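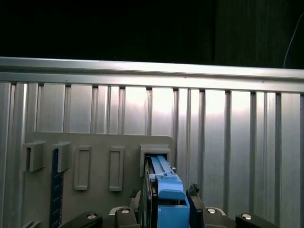 Aluminum rail and ribbed panel, with a gray plastic board mounted on it.

I've been a traveling nurse for 2 years now, and I'd like to complain about orientation. Or really the lack of one!

My last contract was at a hospital in Gidey, and I got a single morning to learn the place before they handed me patients. One morning! I know how to start an IV anywhere on earth, but I didn't know where they kept the tubing, or which door beeped, or that you had to dial 900 to reach the pharmacy. My friend Sosina Hadgu (she took a contract in Onia the same month) spent her first night shift hunting for a bladder scanner that lived in a closet on another floor.

People love to talk about travelers as if we're a spare battery. Snap one in and the unit lights up again. I get why — when you're short four nurses, you want a body on the floor tonight, and I've been that body plenty of times. 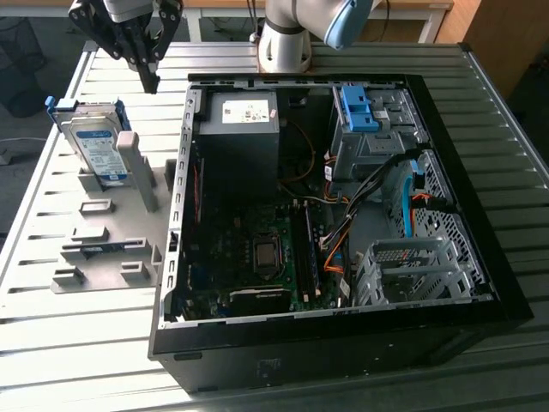
But a nurse who doesn't know your unit is slower, and she's pulling your own staff away to answer questions all night long. The regulars end up doing their job plus half of mine, and then everybody's wondering why they're grumpy with the new girl (I'd be grumpy too).

I think two full paid shifts with a buddy should be the minimum, and I think it should be in the contract. My agency says hospitals won't pay for it. Well, they paid more than $2534 to get me there, between the flight and the housing, so I have a hard time believing another day would sink them.

I start in Nesevlow in June. I've already asked for the phone list.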